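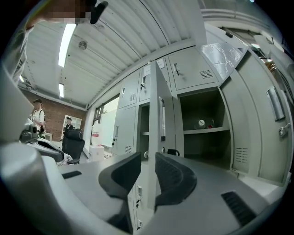 Setareh Hassanpour asked that the minutes of the previous meeting be corrected before approval, as they recorded that the locker room at the Plundton site would be cleared "by the end of summer" when the agreement had been to give all users written notice in September and to clear afterward. The correction was accepted and the minutes were approved as amended.

1. Opening and apologies

The meeting of the Plundton Building Users Group opened at 4:05 p.m. in the second floor meeting room. Apologies were received from the Soltani tenancy, which had submitted written comments on item 3. A quorum was present.

2. Matters arising

The lighting in the rear corridor has been repaired. The bicycle rack order remains open with the supplier and will be carried forward.

The question of who holds the master key was raised again. It was confirmed that one master is kept at the front desk and one in the facilities office, and that neither is to be lent to users. Anyone needing a locker opened must be present in person and sign the key book.

3. Locker room

3.1 Condition of the lockers. The facilities office reported on its walk-through. The gray metal lockers are considered sound and replacement is not recommended. Attention is needed to locks, labels and general tidiness. Several locks turn stiffly and will be treated before any decision is made on buying new ones. Clear plastic or similar wrapping left over the tops of the cabinets is to be taken down and disposed of, and the tops are to be kept clear from now on.

3.2 Doors left open. It was noted that users leaving the building for good tend to leave their doors standing open, which narrows the walkway. Members agreed that the last user of any locker is responsible for closing it, whether or not it is still assigned to them. A short notice to this effect will be placed at the entrance to the room.

3.3 Items left behind. There was a long discussion of small belongings found in unassigned lockers. The Soltani comments asked that nothing be thrown away without a holding period, however minor the item may seem. One member considered this excessive for sports items and toys – another replied that such things are often the ones people come back for. The following was agreed:

Items found in an unassigned locker will be bagged, marked with the locker number and kept at the front desk for 7 weeks.
Food and open toiletries will be discarded on the day they are found.
Unclaimed items in usable condition will be offered to the Vondis charity shop. Anything else will be thrown out.

3.4 Labels and numbering. Paper labels are to be phased out. They come loose, and some users have written over them. The facilities office presented a quotation from Suvetti for engraved number plates at a total of $507, including fixings. Members asked whether the narrow lockers would need a smaller plate. The supplier is to be asked before the order is placed. The quotation was approved subject to that answer.

3.5 Assignment. The present list is out of date and includes people who have left. Setareh Hassanpour offered to prepare a new list from the signed request forms. Narrow lockers will be offered to part-time users first – wide lockers will go to those who store protective clothing or boots. No user will hold more than one locker without written approval. Requests made by e-mail before the new list is issued will have to be submitted again on the form.

3.6 Ventilation. A member reported a stale smell in the lockers nearest the inner wall. Users are asked not to hang damp clothing inside or cover the vents in the doors. The matter will be reviewed once the clearance is complete.

4. Shared kitchen

The refrigerator will continue to be emptied on the last working day of each month. A request for a second microwave was not supported, as the present circuit will not carry it.

5. Actions

Written notice to all locker users: facilities office, September.
Removal of wrapping from cabinet tops: facilities office, at once.
Question to Suvetti on plate size: facilities office, before order.
New assignment list: Setareh Hassanpour, for the next meeting.
Notice at locker room entrance: front desk.
Bicycle rack order: carried forward.

6. Other business

A member asked whether visitors could be given the use of a locker for the day. It was agreed to set aside 3 lockers near the door for this purpose, with keys issued and returned at the front desk. The arrangement will run as a trial until the end of the year.

The meeting closed at 5:20 p.m. The date of the next meeting will be circulated with these minutes.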